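Welport two-arm recording kit: a month of washing-up

Lellness sells the Welport as a way to gather kitchen examples "in any home, by anyone". I've been collecting demonstrations for a dishwashing model since December, so I was willing to be talked round. I'm still only halfway there.

Set-up took most of a morning. The arms are decent, the joints hold their position, and the grippers close softly enough for cutlery. Steering them is tiring. Lorenz Holzer, who did the bulk of our driving, could manage some 400 usable clips before his wrists gave up for good and Heriberto Gallegos took over.

The recording software is where my doubts start. We ended with 2,948 clips, and it marked nearly all of them "good". When Heriberto went through a batch of 800 by hand he threw out 101, mostly dropped spoons and grabs at thin air. A model trained on those will learn to grab at thin air. You can switch the automatic marking off – do it on day one.

I also don't believe the claim that variety looks after itself. It doesn't prompt you to move the bowl, swap the fork or change the light, and tired drivers repeat themselves. Barrera's older kit at least nags you.

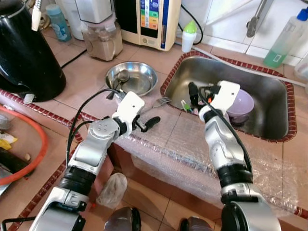
Head camera view at the sink, left gripper on a black handle, right one reaching into the basin.

The head view is the best of the lot, wide enough to take in the worktop and the basin together. Exporting to Fonden format worked first time, although the file names are gibberish and the manual skips them.

Worth hiring for a short project. I wouldn't buy one until the marking is fixed, and I'd want to see that fix running on my own clips first.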